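Place setting on a tray

A tray setting, also called a tray cover or tray service, is an arrangement of tableware for one person laid out on a tray and not directly on the table. It normally consists of a plate, a drinking vessel and one or more pieces of flatware. The tray may be carried to the diner already laid, or it may stay on the table and serve as a placemat with a raised edge.

The arrangement is used in canteens, hospitals, guest houses and homes. It differs from the formal place setting mainly in its limited area, which forces the pieces closer together and reduces the number that can be laid.

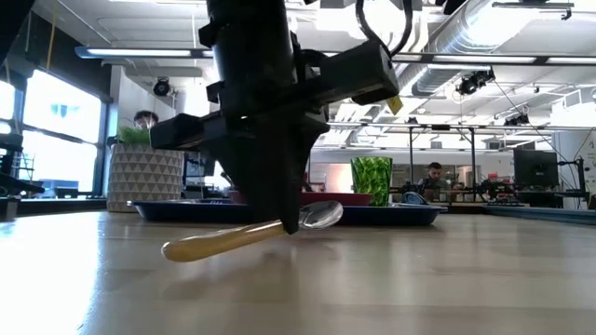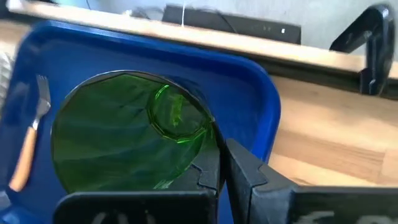

A blue tray with a green drinking vessel, in both views.

According to Yae Hirose, the term should be kept for settings that are laid before the tray is moved, and a tray left lying on the table is better described as a mat with a rim. Most household guides do not make this distinction, and the two uses are treated together in this article.

Components

Tray. Trays for single settings are usually rectangular, with rounded corners and a raised rim. The rim stops pieces from sliding off and holds back small spills. Rounded corners are easier to wipe than square ones, and they chip less when trays are stacked. A plain, dark tray makes pale tableware easy to find, while a patterned tray can hide small items such as teaspoons. Handles may be cut into the short sides or formed by a widened rim.

Plate. The plate takes up the largest part of the tray and fixes the position of everything else. A plate whose edge overlaps the rim will rock, so the flat floor of the tray, and not its outer size, is the measurement to check when matching the two. Coupe plates, which have no separate border, give more eating surface for the same width.

Drinking vessel. Tumblers are preferred to stemmed glasses, as they have a lower center of gravity. Faceted or textured walls improve grip and conceal light scratches. Colored vessels are common in casual sets, often in a shade that contrasts with the tray or the plate.

Flatware. A basic setting has a fork and a spoon, with a knife added where the food requires one. Flatware with handles of wood, plastic or another material different from the metal head is widely sold for home use. The handle is usually thicker than that of one-piece steel flatware and takes up slightly more room beside the plate.

Arrangement

The usual order follows that of the ordinary table. The fork lies to the left of the plate and the spoon to the right, with the handles toward the diner. If a knife is used, it lies between the plate and the spoon with its edge facing the plate. The drinking vessel stands at the upper right, above the spoon.

On small trays this order is often changed. Flatware may be laid diagonally across a corner, placed together on a folded napkin, or set across the top of the plate. The Melholm layout, named after the guest house where it was first written down, puts all flatware on the right side and moves the vessel to the upper left. It was intended for narrow trays carried through doorways, where the vessel was to be kept away from the carrier's leading arm. Left-handed diners may have the whole arrangement mirrored.

Pieces should not touch. A gap of one finger's width between the vessel and the nearest piece of flatware is the customary minimum — enough to lift either one without moving the other.

Laying and carrying

Pieces are generally laid in order of size, starting with the plate. The vessel follows, and flatware comes last. A spoon or fork is picked up by the handle or neck so that the bowl or tines are not handled. It is lowered until the whole piece is close to the surface and then released. Dropping it from even a small height tends to turn it out of line and may mark a glazed or lacquered tray.

Weight should be balanced across the center. A filled vessel in one corner is the most common cause of tipping, and many services carry the drink separately or fill the vessel at the table. A tray that holds 800 grams when laid can become much heavier once food and drink are added, and a trial lift is advisable with unfamiliar sets.

Care of mixed materials

Trays, plates and vessels made of plastic can often be washed by machine, subject to the maker's marking. Flatware with wooden handles is washed by hand and dried at once. Soaking swells the wood and loosens the joint where the metal enters the handle. A thin coat of food-safe oil is applied when the surface looks dull.

Trays are dried on edge before stacking, as water trapped between flat floors leaves marks and can make the trays stick together. Textured vessels hold residue in the grooves and should be cleaned with a soft brush — a cloth passes over the low points.

Variations

The Kason set is a two-tray form in which the food is laid on one tray and the drink and dessert spoon on the other. A children's setting usually leaves out the knife and uses a smaller vessel with a wide base. In shared settings, one large tray carries tableware for 2 people, laid from opposite long sides.

See also

Flatware
Placemat
Table setting
Tumbler (glass)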